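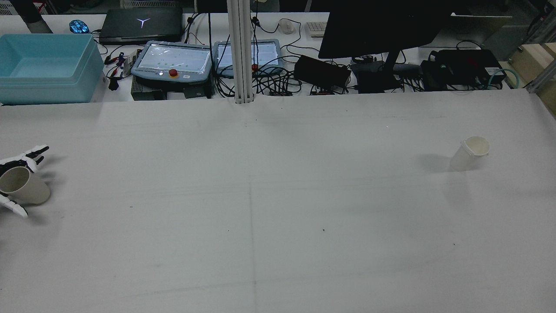 Ticket 2000 – White table sheet, second floor
Opened by: Danica Kelmendi
Assigned to: Villads Bisgaard
Priority: Low (was Urgent, see notes)

Reported: The sheet on the big white table has a crease down the middle and scuff lines. Mugs are said to wobble.

13 May 2024, Villads: Smoothed crease by hand. Crease came back. Smoothed it again, with feeling. Same result.

Villads: Left a Petkov catalogue on it for 30 minutes. The catalogue now has a crease.

Danica: Could we keep to paper cups until it's fixed?

Haris: Paper cups are lighter and fall over sooner. I prefer a mug.

Villads: Wiped down. Most of the dark specks are in the sheet and staying there. Scuffs also staying. New sheet from Naltik is 39 pounds – sent to Panagiotis for approval.

Panagiotis: Has anyone tried turning it over?

Villads: Turning it over tomorrow.

Status: Pending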